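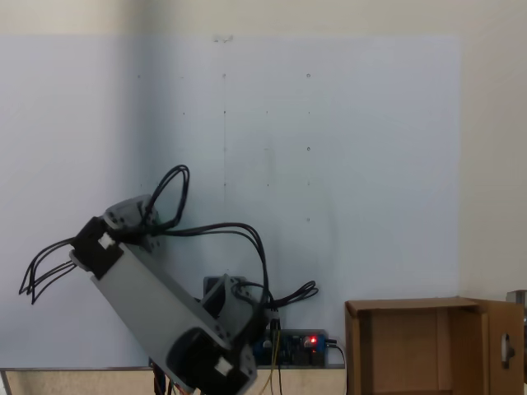
그란사이드(Grarnside) 공과대학 메카트로닉스학과 · 학생 프로젝트 동아리 토로(Toro)

동아리 > 프로젝트 보고서 > 로봇팔 제작반

2026년 5월 18일 | 글 애슐링 스캔런(Aisling Scanlon)

공유 20 댓글 7

로봇팔 제작반 중간 보고: 관절부터 선 정리까지, 한 학기를 돌아보며

안녕하세요, 토로에서 로봇팔 제작반 기록을 맡고 있는 애슐링입니다. 원래 이 글은 학과에 내는 두 쪽짜리 요약본으로 끝낼 생각이었는데, 쓰다 보니 하고 싶은 말이 자꾸 늘어나서 결국 동아리 게시판에 길게 올리게 되었습니다. 바쁘신 분들은 '지금 되는 것과 안 되는 것' 부분만 읽으셔도 괜찮고, 다음 학기에 들어오실 분들은 조금 지루하시더라도 끝까지 읽어 주시면 저희가 정말 고맙겠습니다!

1. 무엇을 만들고 있는가

저희 반은 작은 서보 모터로 움직이는 탁상용 로봇팔을 만들고 있습니다. 회색 링크와 검은 서보를 번갈아 이어 붙인 단순한 모양이고, 제어 기판은 팔과 같은 탁자 위에 두고 씁니다. 목표는 탁자 위에 놓인 가벼운 블록을 집어서 정해진 자리로 옮기는 것, 그게 전부입니다. 지난 9월에 처음 계획서를 쓸 때는 카메라도 달고 색깔도 구분하고 음성으로 명령도 내리겠다고 적었습니다. 그 계획서를 지금 다시 읽으면 얼굴이 조금 뜨거워지지만, 그때의 들뜬 마음 덕분에 다들 모인 것도 사실이라 지우지 않고 공유 폴더에 그대로 두었습니다.

팀원은 네 명입니다. 기구 설계는 소린 부자투(Sorin Buzatu)가 맡았고, 저는 배선과 기록을 맡았고, 나머지 두 사람이 펌웨어와 보정 프로그램을 나누어 쓰고 있습니다. 역할을 나누었다고는 해도 조립하는 날에는 다 같이 드라이버를 들고 탁자에 둘러앉게 됩니다. 저는 그 시간이 제일 좋았습니다.

2. 기구부: 링크를 다시 그린 이야기

첫 번째 설계는 링크가 지금보다 훨씬 길었습니다. 팔이 멀리 닿으면 멋있을 것 같아서 그랬는데, 막상 어깨 서보에 걸리는 힘을 계산해 보니 팔을 수평으로 뻗었을 때 여유가 거의 남지 않았습니다. 소린이 저녁 내내 계산표를 고치더니 다음 날 아침에 짧은 링크 도면을 들고 왔고, 저희는 별다른 토론도 없이 그 도면을 따르기로 했습니다. 계산표가 워낙 설득력이 있었거든요.

그다음으로 오래 붙잡고 있던 것은 브래킷 구멍의 위치였습니다. 서보 축의 중심과 브래킷 구멍의 중심이 조금만 어긋나도 관절이 돌 때 한쪽으로 끌리는 느낌이 납니다. 손으로 돌려 보면 바로 알 수 있습니다. 나사를 한꺼번에 꽉 조이지 말고, 모두 느슨하게 걸어 둔 다음 관절을 몇 번 돌려 보면서 대각선 순서로 조이는 방법을 쓰니 많이 좋아졌습니다. 책에도 나오는 이야기라고 막 길라(Mac Giolla) 실습실 선배님께 나중에 들었는데, 저희는 책을 읽기 전에 나사산을 몇 개 뭉개고 나서야 배웠습니다.

조립 순서도 적어 두겠습니다. 베이스와 어깨를 먼저 맞추고, 서보를 전기적으로 중립 위치에 보낸 뒤에 혼(서보 축에 끼우는 작은 판)을 끼우고, 그 상태에서 다음 링크를 연결합니다. 중립을 잡지 않고 끼우면 나중에 팔이 한쪽으로는 많이 돌고 반대쪽으로는 조금밖에 못 돕니다. 저희는 팔꿈치에서 한 번, 손목에서 한 번 이 실수를 했습니다. 두 번째로 분해할 때 소린이 아무 말 없이 과자 봉지를 뜯어서 탁자 가운데에 놓아 주던 것이 아직도 기억납니다.

3. 배선: 제가 맡은 부분이라 조금 깁니다

배선은 처음에 다들 금방 끝날 일이라고 생각했습니다. 저도 그랬습니다. 서보마다 나오는 선을 기판에 꽂으면 되는 일이니까요. 그런데 로봇팔의 선은 가만히 있지 않고 팔과 함께 움직입니다. 팔을 접었을 때 딱 맞는 길이로 선을 잡아 두면 팔을 펼 때 커넥터가 당겨지고, 넉넉하게 잡으면 이번에는 링크 사이로 선이 들어갑니다. 저는 이 두 가지를 번갈아 가며 충실하게 경험했습니다.

지금은 손목 쪽 검은 선이 위로 높고 좁은 고리를 그리고, 다른 다발은 크게 휘어서 베이스 쪽으로 내려오는 형태입니다. 최종 경로는 아직 정하지 않았고, 팔을 움직이는 범위가 확정되면 그때 묶을 예정입니다. 후보로는 링크 옆면을 따라 붙이는 방법과 관절 바깥으로 돌리는 방법이 있는데, 펌웨어 쪽은 정비가 쉬운 바깥쪽을 좋아하고 소린은 보기 좋은 옆면을 좋아합니다. 저는 둘 다 해 보고 싶습니다. (그러려면 케이블 타이를 더 사야 합니다.)

기판 쪽은 비교적 순조로웠습니다. 빨간 LED에 불이 들어오면 다들 괜히 한 번씩 쳐다보게 되더라고요. 처음 전원을 넣던 날에는 손가락을 스위치에 올려놓은 채로 서로 "네가 해" 하고 미루다가 한참이 지나갔습니다. 전원을 넣기 전에 확인하는 순서는 이렇게 굳어졌습니다. 서보 전원의 극성을 보고, 접지가 제어 쪽과 공통으로 묶여 있는지 보고, 팔이 움직일 수 있는 공간에서 손과 머리카락과 커피를 치웁니다. 커피는 농담처럼 들리시겠지만 체크리스트에 정식으로 들어가 있습니다.

4. 보정과 시험

보정 프로그램은 포키츠(Fokitz)라고 부릅니다. 펌웨어 담당 친구가 파일 이름을 급하게 지은 것이 그대로 굳어 버린 경우인데, 이제는 다들 "포키츠 돌렸어?" 하고 동사처럼 쓰고 있습니다. 하는 일은 간단합니다. 관절을 하나씩 정해진 각도로 보내고, 사람이 각도기로 잰 값을 입력하면 그 차이를 표로 저장해서 다음 명령부터 반영합니다.

시험은 관절 하나씩 움직이는 것부터 시작했습니다. 한 동작을 한 20초에 걸쳐 아주 천천히 시키는데, 보고 있으면 답답하면서도 이상하게 눈을 뗄 수가 없습니다. 관절별 시험이 끝난 뒤에는 블록 옮기기를 연속으로 52회 시켜 보았습니다. 초반에는 잘 집다가 뒤로 갈수록 놓는 위치가 조금씩 바깥으로 밀리는 경향이 나왔습니다. 서보가 따뜻해지면서 생기는 변화인지, 어깨 나사가 풀리면서 생기는 변화인지 아직 가리지 못했습니다. 두 가지를 따로 시험해야 하는데 같은 날 나사도 조이고 쉬는 시간도 주는 바람에 결과가 섞여 버렸습니다. 기록 담당인 제가 옆에서 말렸어야 했는데, 저도 그날은 신이 나서 드라이버를 들고 있었습니다.

5. 지금 되는 것과 안 되는 것

관절은 모두 개별 명령으로 움직입니다. 저장해 둔 자세를 순서대로 불러오는 기능도 됩니다. 블록을 집어서 옮기는 동작은 팔을 가깝게 접은 영역에서는 꽤 믿을 만하고, 멀리 뻗은 영역에서는 손목이 떨려서 아직 자랑할 수준이 못 됩니다.

안 되는 것 중에 가장 큰 것은 부드러운 가감속입니다. 지금은 목표 각도를 한 번에 보내기 때문에 출발할 때와 멈출 때 팔 전체가 움찔합니다. 중간 각도를 잘게 나누어 보내는 코드를 쓰고 있는데, 여러 관절이 동시에 도착하도록 시간을 맞추는 부분에서 계산이 자꾸 꼬입니다. 혹시 궤적 생성 수업을 들으신 분이 계시면 실습실에 들러 주세요. 차는 저희가 내겠습니다.

비상 정지도 손봐야 합니다. 지금 방식으로는 전원을 끊으면 팔이 그대로 내려앉아서, 한 사람이 늘 팔을 받칠 준비를 하고 있습니다. 정지 명령이 들어오면 먼저 접힌 자세로 돌아온 뒤에 전원을 끊는 방식을 생각하고 있지만, 정말 급할 때는 바로 끊는 쪽이 맞다는 의견도 있어서 버튼을 두 개로 나누는 안을 놓고 이야기하는 중입니다.

6. 다음 학기에 오실 분들께

도면과 코드는 동아리 공유 폴더에 날짜별로 정리해 두었습니다. 가장 최근 폴더만 보지 마시고 버린 설계도 한 번쯤 열어 봐 주세요. 왜 버렸는지를 제가 파일마다 한두 줄씩 적어 놓았는데, 밤늦게 쓴 것은 문장이 조금 감정적이니 너그럽게 읽어 주시기 바랍니다. 로봇을 처음 만져 보시는 분도 괜찮습니다. 저도 들어올 때는 서보와 일반 모터의 차이를 몰라서 첫 모임 내내 고개만 끄덕였습니다.

마지막으로 밤마다 실습실 문을 늦게 닫게 해 주신 조교 선생님들, 공구를 흔쾌히 빌려주신 막 길라 실습실 여러분, 그리고 같은 질문을 여러 번 해도 매번 처음 듣는 것처럼 대답해 준 소린에게 고맙다는 말을 남깁니다. 가감속 코드가 정리되는 대로 시험 결과표를 이 글 댓글에 붙여 놓겠습니다.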